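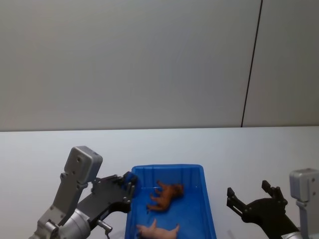
三点之前要清完。她看了眼手机,又看了眼手机,还有十五分钟。

桌子是白的,墙也是白的,房子卖掉以后什么都白了。买家是 Gividen 介绍的,说喜欢干净。好,给你干净。柜子昨天搬走,床垫前天,妈妈的缝纫机更早。就剩这点零碎。

蓝盆留不留?

留。不留。先放着。

猪和狗。粉的猪,棕的狗。从前它们住在窗台上,Pleda 饼干铁盒搭的农场,盒盖是院子,毛线是河。弟弟管猪,她管狗。猪老是生病,弟弟说猪今天发烧三百二十三度,得送医院。医院就是这个盆。狗得陪着去,狗不肯也得去,她把狗往里一扔,咚的一声,弟弟就哭,说你轻点,狗也会疼的。

那年他五岁。还是六岁。记不清了,真的记不清了,这种事应该问妈妈,可是妈妈现在连星期几都要问别人。

电话响。搬家公司,Yeoman,车已经到路口了,问楼下能不能停。能,能停,靠着垃圾站那边停。对方说有一张单子要签,尾款一千四百六十二。她说不是讲好了吗,对方说加了楼层费。她说行行行,你先上来在说。

挂了。

纸箱还剩三个。一个写着厨房,一个写着妈妈,一个什么也没写。笔呢?笔刚才还在手里。

她蹲下去找,在暖气片后面摸到一颗纽扣,一截蜡笔,一张 Rukitz 超市的小票,2018年6月3日,牛奶,灯泡,创可贴。那天谁破了手?想不起来。字都快淡没了,她还是折了一下,塞进裤兜里。笔没找着。

弟弟的微信这时候进来:猪还在不在

没有问号,他从来不打问号。

她站着打字。在。狗也在。打完又删掉,改成:你自己回来看。又删掉。他九月才有假,到九月这里早就是别人的厨房了,别人的拖鞋,别人的油烟味。

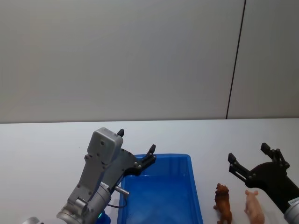
最后还是发了一个字:在。

那边正在输入。正在输入。停了。又正在输入。

她等着,一边等一边撕胶带,胶带粘住了自己,撕不开,用牙咬。楼道里有脚步声,是往上走的,过了这层,没停。不是他们。

弟弟说:别给它们分开装

她鼻子一酸,骂了一句,也不知道骂谁。三十好几的人了,开着货车满世界跑,还惦记猪跟狗分不分开。可她刚才就是这么想的呀,猪放进那个没写字的箱子里给他寄过去,狗她自己带走,一人一个,公平。小时候分什么都是一人一半,橘子掰开来数瓣,多一瓣给妈妈。妈妈不吃,妈妈说酸,然后那一瓣又变成两半。

给你寄过去,她写。两个都给你。

不要,弟弟回得很快。放你那

又来一条:我这边老搬

再来一条:狗认你

脚步声又上来了,这回是好几个人,还有推车磕台阶的声音,哐,哐,哐。她把毛巾从妈妈那个箱子里抽出来,旧的,洗得发硬,边上那朵花早就看不出是什么花了。包猪和狗够了。手忙脚乱的,包一圈,又包一圈,怕它们闷,又松开一点。多大的人了。

然后放回盆里。去医院,她小声说,都去,谁也不许闹。

敲门。

来了来了!她喊,门没锁!

进来的师傅问哪些要搬,她说箱子,三个,还有那张桌子。师傅指指她怀里,这个呢,也装车?

不装,她说,这个我自己那。

师傅把单子递过来,她腾不出手,就那么抱着盆,歪着身子,借他的笔签了名。签得很难看。一千四百六十二,她说,你们楼层费怎么算的?师傅说你打公司电话问。她说我问过了,他们让我问你。

师傅笑了,去搬桌子。

手机在兜里又震了一下,跟那张小票挤在一块儿。等下了楼再看。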